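Vellthorpe Robotics Open Day

The Vellthorpe Robotics Open Day is a yearly public demonstration of small robots and home-built automation held in the town of Vellthorpe each January. It is run by the Zwane Workshop, a shared making space on the ground floor of the old Zostow woollen mill, and is best known for its tabletop arm demonstrations, in which small robot arms handle blocks, cups and other everyday objects within arm's reach of the public. Entry is free. The day draws a crowd well beyond the workshop's own membership, with families making up the largest share.

Last updated: January

Background

The Zwane Workshop began as a repair evening for radios and sewing machines, and drifted into robotics when a handful of regulars started building arms from hobby servos and printed brackets. The first open day was a modest affair. Two arms were set up on a door laid across trestles, and anyone who wandered in from the mill's weekend market was welcome to have a go. One of the arms spent most of the afternoon pushing a rubber duck off the edge of the door, which proved to be the most popular thing in the building, and the duck has had a place of honour on the workshop shelf ever since.

The event was given its present name in its second year, when it moved out of the back corridor and into the main room. It has kept much the same shape from then on: a morning of short talks, a long middle stretch of open benches, and a late-afternoon session in which the day's favourite demonstrations are run again for people who missed them.

Phong Khương, a former instrument maker who joined the workshop in its radio days, has organised the programme for most of its history. He is generally credited with the rule that every machine on show must be doing a job during opening hours. A robot parked behind a rope, however handsome, doesn't get a bench.

Venue

The main room of the Zostow mill is a long, bright space with tall windows down one side and benches down the other. It holds 160 people under the mill's licence, and in busy years a queue forms on the outside stairs by late morning. The workshop hands out coloured wristbands for the popular hours, and the wait is made a good deal more pleasant by the bakery stall at the foot of the steps (the cardamom buns go early).

Six benches are set aside for demonstrations. The two nearest the windows are prized by visitors and dreaded by exhibitors, as winter sun comes in low across the tabletops and can play havoc with any robot that relies on a camera to find things. Blinds were added some years ago and have helped, though teams still trade benches among themselves on bright mornings.

A quieter room across the hall is kept for people who'd like to sit down, ask longer questions or get away from the noise of the motors. It has a kettle, a shelf of manuals and a box of spare servos that visitors are free to take apart.

Programme

Doors open at 10 a.m. The talks are short and pitched at newcomers, covering things like how a servo knows its own angle, why cables always fail at the joint, and what can be done with a secondhand 3D printer and a lot of patience. Speakers are asked to bring a part that can be passed around the room. A stripped gear with half its teeth missing has made several appearances and is always greeted with affection by anyone who has built an arm.

Open benches follow. Each one is looked after by the person or team who built the robot, and there is no fixed script, so a visitor might see a run from the beginning or arrive in the middle of a rebuild. Many regulars say the rebuilds are the best part! Watching somebody trace a loose connector, with the covers off and six people leaning in to help, gives a much better feel for the craft than a polished show ever could.

Children may operate most of the arms under supervision. Hand controllers are the usual method, although some teams use a second, smaller arm that the visitor moves by hand while the working arm copies it. This second method needs almost no teaching, and five-year-olds tend to be very good at it.

The tabletop task

The centrepiece of the open benches is the tabletop task, a shared challenge that any arm can attempt. A coloured cube is placed on the table along with a bowl, and the arm has to pick up the cube and put it in the bowl. The starting positions change from one attempt to the next, and visitors are invited to choose them.

It sounds easy, and a person does it without thinking, yet it packs in nearly everything that makes handling objects hard for a machine. The arm has to bring its fingers down at the right height, with the opening lined up to the sides of the cube. A cube turned on an angle is much trickier than one sitting square, as a finger that meets a corner will often spin it or shove it along the table. The lift and the carry come next, and then there is the matter of clearing the rim before letting go. Crowds gather for this bench like nothing else in the room, and the hush as the fingers close is a real pleasure to be part of.

Attempts are limited to 30 seconds so that everyone gets a turn. No scores are kept. Khương has resisted several requests for a leaderboard, on the grounds that the slower, odder arms would stop coming, and those are the ones he most looks forward to.

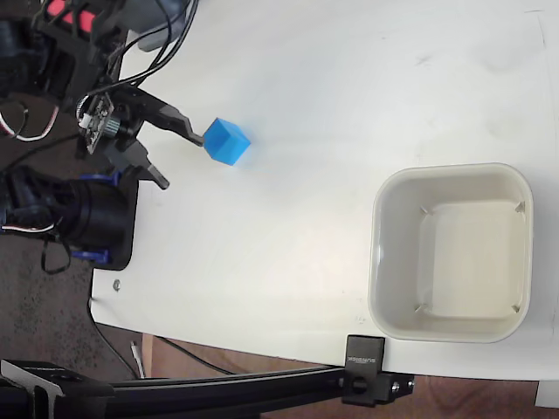 Typical equipment

Most arms shown at Vellthorpe are small enough to lift with one hand and are driven by hobby-grade servos joined in a chain, with one motor to each joint. Brackets are very often 3D printed, and builders have cheerful arguments over which plastics creep under load. Bright colours are common, and blue brackets on black motors have been a popular pairing. Wiring and circuit boards are usually left uncovered. The organisers encourage this, as it lets visitors follow a signal from the controller down to the fingers.

Two-fingered grippers far outnumber every other kind. They are simple to build, simple to mend and forgiving with blocks and cups. The shape of the fingers is where builders show their personality: long flat tips reach nicely into tight spots, while short stubby ones hold a firmer grip, and some grippers have a pair that don't match. Rubber bands, heat-shrink tubing and strips of bicycle inner tube have all been used to add grip.

White tabletops are favoured for the shared challenge. A pale, matte surface gives strong contrast with coloured cubes, which is a help to camera-guided arms and to people watching from the back row. The tops pick up scuffs and grey smudges over a season of practice, and the workshop only replaces them when the marks start to confuse the cameras. Clamps hold rails and fittings to the table edge, and long cables are a fact of life.

The Zundby bench

One bench is kept each year for a guest group from Zundby, a coastal town with a robotics club of its own. The exchange began after a Zundby member came along as a visitor, asked a great many questions about gearboxes and turned up the next year with an arm in a suitcase. The Zundby bench has since become known for unusual tasks, among them sorting pasta by shape, turning the pages of a picture book and buttering toast. The toast demonstration ran for two years and is still spoken of warmly, although the butter had to be softened well beforehand and the bench took a long time to clean.

Members of the Zwane Workshop make the return trip in summer for a smaller event held in the Zundby harbour hall.

Reception

The open day has been well liked in Vellthorpe from the start, and local schools now plan visits around it. Teachers have praised its relaxed pace and the willingness of exhibitors to let things go wrong in front of an audience. A dropped cube gets a groan and a laugh, and the builder usually explains the cause on the spot, which has led many a visitor to suggest a fix. A few of those suggestions have been good enough to be built.

Some criticism has been aimed at the crowding around the tabletop bench, where shorter visitors can struggle to see. A low step was added along the front, and the organisers now clear a space for children at the start of each hour. Noise has been raised as well, mainly by people who come for the talks, and the quiet room was set up in response.

Several workshop members had their first contact with robotics as visitors to the open day. One present exhibitor first took part at the age of nine, guiding a cube into a bowl with her brother calling out directions, and now looks after a bench of her own beside the windows.

Visiting

The Zostow mill is a short walk uphill from Vellthorpe station. A lift serves the main room from the yard entrance, and the benches are set at a height that suits wheelchair users. Long hair and loose sleeves should be tied back at the arms. Visitors are welcome to bring small objects for the robots to try, provided they are dry, unbreakable and no heavier than an apple. The late-afternoon reruns begin at 3 p.m., and the room is usually at its calmest in the hour before.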